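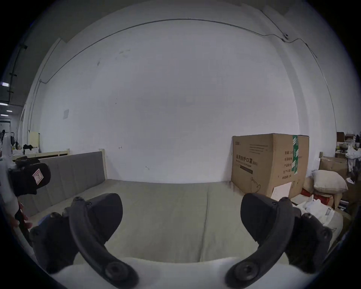
A bed with an upholstered headboard and a light wooden frame.

Gifty Laryea kept a sleep diary for 512 nights before she showed it to anyone. She works the late shift at a packing plant in Haneck, gets home at 1:30 a.m. and used to lie awake until the buses started.

"I thought I was bad at sleeping," she says. "Then I read back through it and saw I was going to bed at four different times a week."

The diary is a plain notebook with a line for each night: when she lay down, when she got up, what she ate after work. She started it in February, after falling asleep at a red light on the Hetgate road. The car behind honked and she drove home with the windows open.

Her doctor had offered tablets. Laryea took them for 3 weeks and stopped. "They put me out, but I was slow the next day, and I run a machine."

What she does now is dull, by her own account. She eats at work, before the last break. She goes to bed at 2:30 a.m. on work nights and no earlier than 1 a.m. on her nights off. The second part took longer. Her family eats breakfast together on weekends, and for months she got up for it and paid for it later.

"My mother thought I was being rude," she says. "We moved it to lunch."

She also spent money on things that made no difference to her. There was a weighted blanket, which was too hot, and a tea that her sister swore by. Heavy curtains she would buy again – the street lamp is level with her window.

She still has poor nights, usually after a change of shift. On those she gets up and does the ironing until she feels tired.

Several women on her line have asked to see the notebook. She lets them read it on break, but she has told them to write their own. "Mine is full of my dinners," she says. "They need to see theirs."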